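Does a Strange-Looking Tabletop Teach a Robot Anything?

Ehsan Yousafzai talks to Helmi Heinonen about simulated training, odd textures and a number she doesn't fully trust

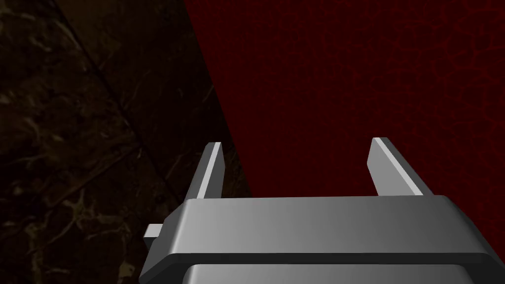 A simulated wrist view with randomized surfaces: dark veined stone on the left, crackled red on the right, open gripper in front.

Helmi Heinonen has a result that most people in her field would put on a poster. She would like to talk about what's wrong with it.

Her group at Otham trains robot arms in simulation, then tests them on a real arm. The trick they use is an old one by now. Change the look of the simulated world over and over, so that the robot stops caring what color the table is. Heinonen's team pushed that idea further than most, with 2,900 surface textures dealt out at random.

"Red leather under a gripper, marble next to it, fine," she says. "No kitchen looks like that. The claim is that it doesn't matter, because a real kitchen will be one more odd picture to the robot. I wanted to know how much of that claim we had ever checked."

I told her I had read the paper, released as a draft in April, and came away unsure. The headline says that the arm trained with random textures picked up the target object in 82 percent of real trials. The arm trained on a plain gray world managed 52 percent. That is a big gap. Why not just take it?

"Because the two arms didn't differ in only one thing," she says. "When you turn on the textures, you also turn on random lighting. In our code it was the same switch. We didn't notice until Grażyna asked."

Grażyna Pietrzak wrote the rendering tool, which the group calls Dolteo. On the phone she was less gentle about it. "Everyone said 'textures' in meetings for a year. I kept saying, you mean textures and lights. If you ask me which one did the work, I can't tell you from those runs."

There is a second problem, and to my mind it's the bigger one. The real trials, 779 of them, all took place on the same bench in the same room. A method that is supposed to prepare a robot for any surface was tested on one. I put this to Heinonen and expected an argument.

"No, that's fair," she said. "It's the cheapest test, so it's the one everybody runs. You get a lot of trials and it feels like a lot of evidence. It's a lot of evidence about one bench."

So what does she believe? She thinks the textures help some. She points to the wrist camera, which sees mostly the gripper and whatever lies past it. When the gripper keeps the same shape in every image and the background keeps changing, she says, the network has some reason to lean on the shape of the fingers and less on the background.

That's a nice story, and I said so. Is there a measurement behind it?

"A weak one. We covered parts of the image and looked at what changed the arm's motion. Covering the fingers changed it a lot. Covering the background changed it less. But people have been fooled by that kind of test before, me included."

Sunee Siriwan, who runs the real arm, takes a more practical line. She has watched more failed grasps than anyone else in the group and says few of them looked like vision errors to her. "The fingers get to the right place and the thing slides out," she says. "You can paint the table any way you want. The simulator is still wrong about friction." Her own guess is that better contact physics would have bought them more than another thousand textures. She admits she has no numbers for that either.

The group is now redoing the comparison with the lights and textures on separate switches. They are also moving the arm between several benches, among them one at a partner lab in Werkalby. Heinonen wouldn't share early figures. She did say she had asked Pietrzak to keep the labels hidden from whoever scores the trials, a step the first study skipped.

I asked whether the draft should have gone out at all. She took a while to answer.

"The 82 is real. We got it and we can get it again. The word I'd take back is 'textures' in the title."

The title hasn't been changed yet. She says the new version will be posted once the Werkalby trials are scored.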